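Resale Prices of Replica Football Shirts: Does Condition Matter More Than Age?
Sports Business, second-year project report
2025-10-18

1. Background
Our group wanted to know what makes a used club shirt expensive. Sellers usually mention the season first, so we expected age to have the strongest effect on price. We compared that with condition, size and whether the shirt had a name and number on the back.

2. Data
We collected 2,266 finished sales from two resale sites, Furkumik and Purner. All of them were adult shirts of the same club, Meren, and all were sold by the end of July. Listings for shorts, training tops and children's sizes were taken out. We also removed sales where the seller had grouped several shirts together, as there was no fair way to split the price.

Condition was graded by the seller. The two sites use different words for this, so we put every shirt into one of four groups: new with tags, very good, worn, and damaged.

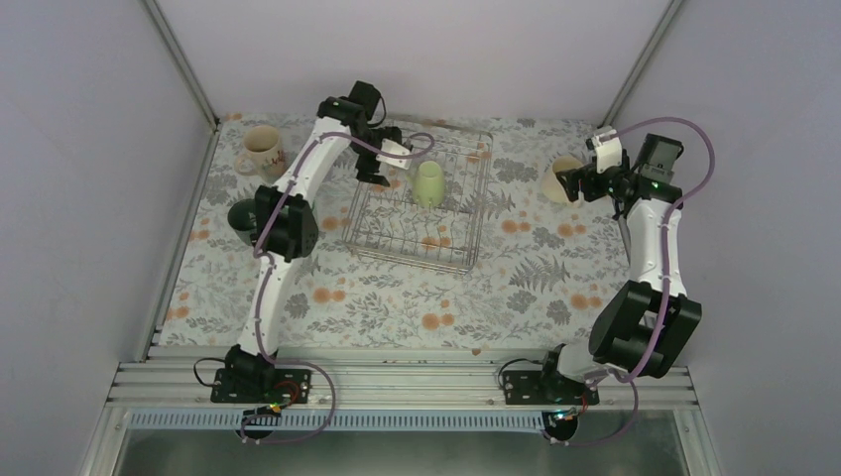 Age was counted in full seasons from the year the shirt first went on sale. For 11 listings the season given did not match the sponsor on the front, and we corrected these by checking the club's kit history.

3. Results
Condition came out ahead. A shirt with tags sold for 38 percent more than a worn one from the same season. Age had little effect until a shirt was more than ten seasons old, and after that prices went up slowly. Goalkeeper shirts did not follow this pattern - old ones were expensive in any condition.

Printing on the back lowered the price in most cases. The exception was the Hegyi away shirt, named after the sponsor, where buyers paid more for original printing. Size made almost no difference except at the very small end.

4. Problems
Seller grading is not reliable. One person's "very good" is another person's "worn", and we only had the listing to go on. We also did not record postage, which on Purner is sometimes included in the price. Copies are another problem, and some may still be in the data. A later project could ask buyers to grade the shirts again on arrival.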